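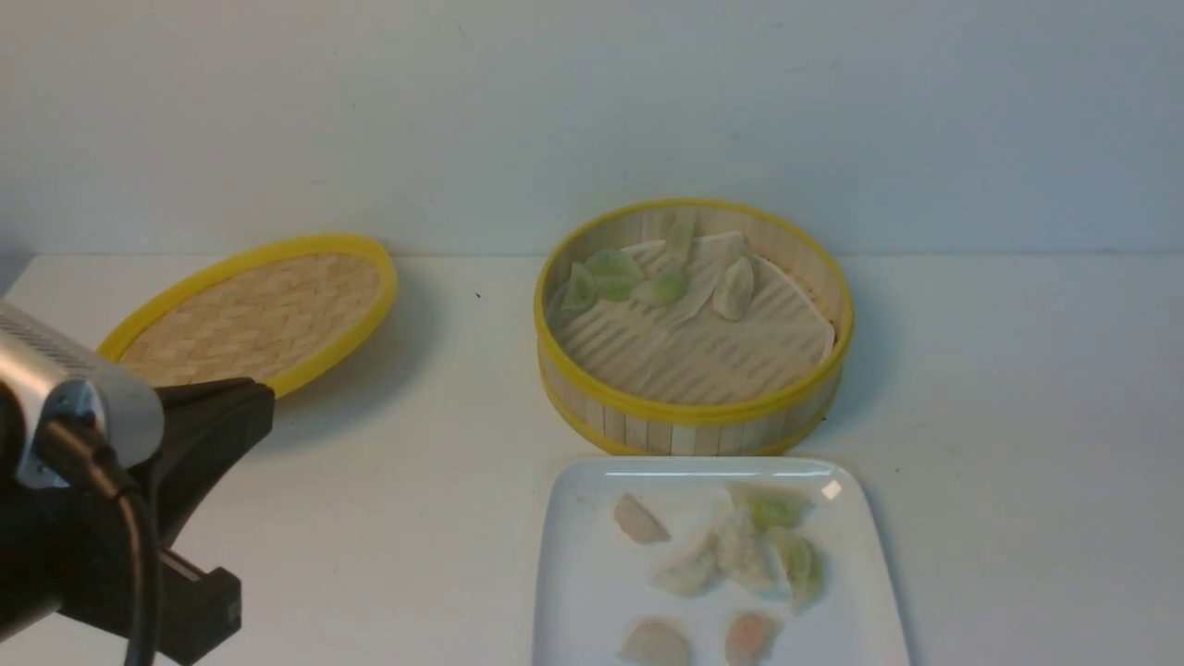 2 min read

Filed under: Grippers & End Effectors > Soft and Deformable Objects

Is a Weltora worth 890 over a Grube for food handling?

Merike Kuusk
I'm testing grippers on dumplings, moving them between a bamboo steamer and a square plate. The Weltora sales page says it handles "any delicate item." I have my doubts. The thin translucent wrappers look like the hard case to me, and the basket wall doesn't leave much room for fingers. Has anyone run the two side by side on something this soft?

Valdis Krūmiņa
Ran both for 17 days in May. The Weltora was gentler in open space and worse near a wall, where the wide fingertips kept bumping the rim. Ask them what they tested on. When I asked, it was foam balls. Also try picks off the perforated liner before you blame the gripper — mine dragged the paper along with the food, and no change in grip force fixed that. I sent the Weltora back.

Afroza Miah
just get the Dredance, works fine for me

Wiebke Steinbach
Fine on what, though? I'd borrow before buying anything. Start with one dumpling out in the middle of the liner, then one against the wall, and log the failures separately. A single success rate hides which one is hurting you.

Contact us | Terms of use | © 2019 Dokarside Help | Back to top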